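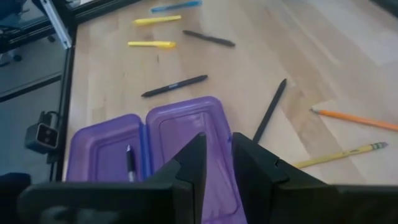
I have owned, by my own estimate, 815 pens. I have finished nearly 2 of them. The rest went wherever pens go, which I used to think was down the back of the sofa until we replaced the sofa and found a Drutville parking permit and half a biscuit.

So I've become interested in the pencil case. I mean the proper sort, with a lid and a tray, the kind you were given in September and had ruined by half-term. I'd gone thirty years without one. My pens lived in a mug, point down, slowly drying out or leaking according to temperament, and the mug lived next to another mug that had tea in it. You can guess how that went. I only did it twice.

The purple case has changed things, a bit. Black pens, a blue one, yellow highlighters, a pencil or so: tip it all out on a table and it looks like the contents of a very dull piñata. Then you have to put it back, and you discover you have opinions.

Mine are these. Highlighters go in last, being fat. Pencils shouldn't touch highlighters. A marker isn't a pen, whatever its barrel would like you to think, and if you write a birthday card with one it will come through on the other side and greet the table as well.

It's a good room for this sort of work. Concrete floor, so a dropped pen announces itself and then rolls somewhere inconvenient, usually in among the cables. There are pale leaves painted on the wall, which is the nearest I get to a walk on a Friday. Loose papers collect on the lower shelves, as they do in every room I've ever been let into, and someone's water bottle is always on the floor. 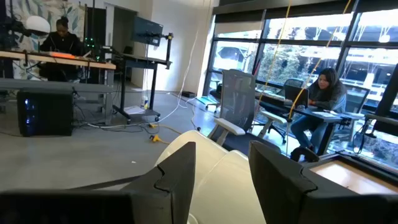 The bowl question

I should admit to a rival system. A bowl is quicker. You sweep everything off the table with your forearm, in it goes, and you can be home in Grilthorpe before the good bread's gone. It is also, I maintain, just a mug that's let itself go. You still have to rummage. I once spent 17 minutes looking for a pencil in a bowl at my aunt's, and came out with a battery, a curtain hook and the wrong pencil.

A marker on a bare table at least has the decency to be visible. You can see which way it's pointing.
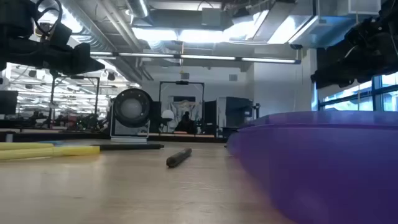 One reader wrote in after my last post on desks to say that bowls are the only honest storage, that anything with a lid is for people who alphabetise their spices, and that she has kept her pens in a fruit bowl since moving to Khondokar and has never lost one, though there was a period when the bananas had ink on them.

I do alphabetise my spices. I don't see how she knew.

I've thought about her bananas a good deal since, and I'm staying with the case. The tray is what does it for me. Pens lie down in a tray. They stop looking like something you've confiscated. You open the lid and there they all are, sideways, and you pick the one you want, and then you find it's run out and put it back in, because throwing away a pen that might come round again feels harsh.
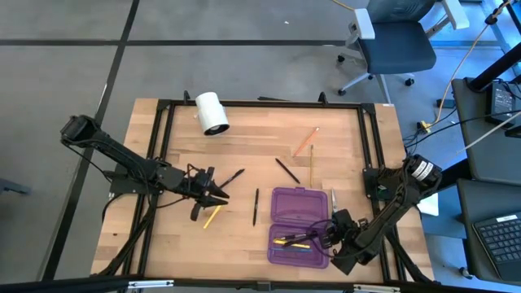 Black pens in the tray, yellow pencil on the table.

The pencil is always last with me. It's the sharp end I worry about. I tried a pencil cap once, from a shop in Flisurton, 52p, and lost it on the bus.

Next time: rubbers, and why the one on the end of the pencil makes everything worse.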